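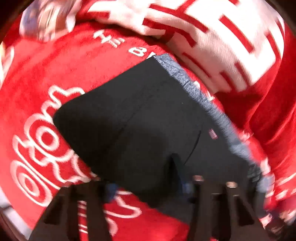 Petronella Zulu objected to the first draft of this chapter that a gripper cannot be rated on cloth by closing force alone, and the tests below were rearranged to meet her point.

Chapter 6
Comparing Grippers on Soft Goods

6.1 Scope

Rigid parts keep their shape when held. Fabric does not, and a finger pair that scores well on blocks may pinch a single layer, two layers, or the blanket underneath. In this chapter two finger sets, the Kusuma and the Ibarra, are compared on folded garments laid over fleece. Both were used by hand, with the same wrist camera, for 1,457 grasps.

6.2 Terms

A grasp is clean if the garment lifts and the layer beneath stays put. A drag is any grasp that moves the lower layer. Drags are recorded separately from misses.

6.3 Before you begin

Set the finger opening to 60 mm. Make 50 practice grasps with each set and discard the results. Motion blur limits what the camera can show at the moment of closing; Section 6.5 deals with shutter settings.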